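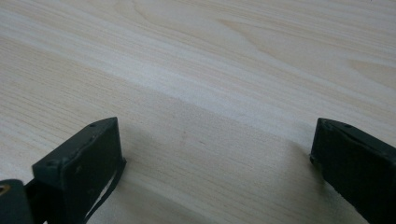 Pad peel

Pad peel (also called lip lift, or just "the flap" by most people I've worked with) is a fault in robot grippers and hand-held gripper tools in which the soft layer on a finger comes away from the hard block underneath. It usually starts at a corner or along a bottom edge and creeps inwards. I've written this entry for the workshop wiki because the old one was two lines long and one of them was wrong, and because I have spent far more of my life on this fault than I'd like!

I'll mostly talk about the Stekirar, the hand-held gripper made by Tarnetti, as it's the one I know best. Much of what follows goes for any two-finger tool with glued pads, though the screw sizes and so on will differ.

What it looks like

Early on you hardly see anything. The edge of the pad feels a bit springy if you run a thumbnail down it, and there may be a hair or two of fibre poking out at the tip. Later a strip hangs free and you can see daylight between it and the block. By then it has been going on for a while, and I'd take the finger off.

Scuffs and light scratches are a different matter. Every finger that gets used has them, and people new to the tool tend to report them as damage (I did, in my first week, with a very long email). A pale speck or a scratch on the face is fine. A corner you can get a fingernail under is a fault.

Causes

The short version is heat, grease and dragging. The glue Tarnetti used on the first batches, Brinine, holds very well on a clean block, but it's fussy about how the block is cleaned. If there's any oil left from the machining it will stick nicely for a few weeks and then let go at the edges. Dragging makes it worse. Anyone who slides the fingers along the table to get under something flat is pulling at the bottom edge of the pad each time, and wooden tables are surprisingly hard on them.

Helju Jaunzems, who ran our bench at the time, thought the angle of the wrist mattered too, as right-handed people lean on the outer edge of the right finger. I was never fully sold on that, but our records do show more right fingers than left, so put it down as likely and not proven.
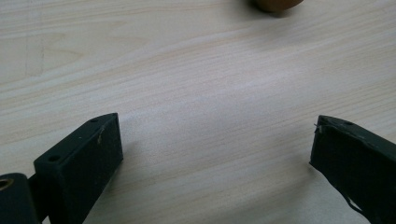

Small round things are where I notice it first. An egg or a ball touches each pad over a tiny patch, so if that patch happens to be sitting on a lifted bit the surface gives way under load and the thing rolls. With a box you might never know - the rest of the pad does the work. I keep a few round objects about for exactly that reason and try them before a long session.

The April batch

The case most people here have heard of is the Sakalauskas set, named after the building where it was recorded. Over several days in April we made 199 demonstrations of picking and placing, all on the same tool, and 156 of them had to be set aside. Nothing had broken. The right pad had lifted at the bottom, and the operators had quietly got used to it. They squeezed harder, came in lower and twisted a little at the end, and all of that went into the recordings as though it were the proper way to pick something up.

The robot arm that learned from them then did the same, with perfectly good pads on. It came in low, squeezed hard and twisted. It cracked nine eggs in a row before Siham Ragab pressed the stop button, and I remember thinking the arm had a wiring problem. We spent two days on the cables. It was Siham who went back to the recordings and spotted the strip hanging off the finger, plain as anything once you knew to look at the lower corner of the view.

Safety

A peeling pad on a hand tool is mostly a nuisance. On a powered arm it's a bit more serious, and I'd treat it as a reason to stop. A loose strip can be drawn in between the fingers as they close, which holds them slightly open, and the controller may read that as having hold of something when there's nothing there at all. It then lifts and swings off to the drop point at full speed. Ivars Navickas got a bruised wrist that way while reaching in to straighten an item he assumed the arm had missed. He was fine by teatime, but we changed the rules about reaching in after that.

Checking and mending

Run a thumbnail round all four edges of both pads before you start, and again every 50 grasps or so if you're working on bare wood. If a corner lifts, don't press it back down and hope. It will hold just long enough to spoil your afternoon.

To change a finger, undo the small screws in the top face, keep hold of the block as it comes free, and mind any cable running close to it. Wipe the new block with spirit even if it came in a sealed bag. Leave a freshly glued pad overnight under a clamp.

Tape is argued about. Wayne Blackburn used to wrap the whole finger in it and swore by the results, and for a quick demo I'd probably let it pass. I wouldn't record with it, though. Tape changes the grip and it peels as well, only sooner.

Later Stekirar fingers have the pad held in a groove with no glue. I've had a pair on since the winter and haven't lifted an edge yet, but the groove does fill up with crumbs and sawdust, so take a cocktail stick to it now and then.

See also: finger wear, false grasp, re-recording a set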